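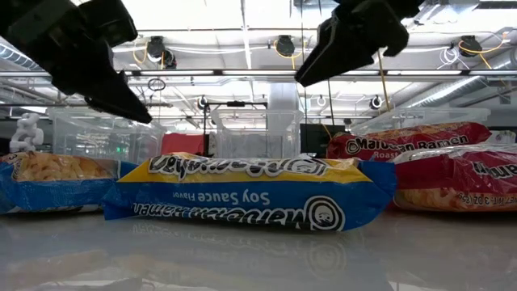
Open day FAQ

I've been getting the same questions by email all week, so I've put my answers in one place. If yours is missing, write to me and I'll add it. – Nima Ghaffari

When is it?

10th October, doors open at 2. You can show up late, but Shahram Bagheri gives a short talk at the start and I'd hate for you to miss it (he's much better at explaining this stuff than I am).

What will I get to see?

The two-arm table, mostly! The job is sorting ramen into clear bins. You'll see Maruchan packs in blue and red, soy sauce among them, and the arms have to pick them up from a pretty shiny tabletop. I could watch it for hours, and some days I do.

Why ramen?

It's cheap, it's light, and the crinkly ends make it harder to grab than you'd think. We tried little cardboard boxes back in March and got bored fast.

Does it ever mess up?

Oh, all the time. Packs get dropped, or both arms go for the same one and we have to stop and reset. We've run over 3000 picks on this setup and I still can't call the next one. We won't hide the misses from you.

Can I drive the arms myself?

Yes, if you're okay with waiting in line. Shahram will stand next to you the whole time. Kids can have a turn too, with a grown-up beside them.

Where do I go?

The Killis building, side entrance. Follow the signs for Dimari and you'll walk right past our door – Ultlow is on the same hallway. Parking out front fills up early, so try the lot behind the building.

Do I need a ticket?

It's free, but please sign up on the Ultlow page. We can take 300 people over the afternoon and I'd rather not turn anyone away at the door.

Can I take pictures?

Sure, go ahead! Just skip the flash near the table, please.

Can I bring my own snack for the robots to pick up?

I love that people keep asking this. Sealed packs only, nothing in glass, and hand it to me before the talk so we can try it at the end.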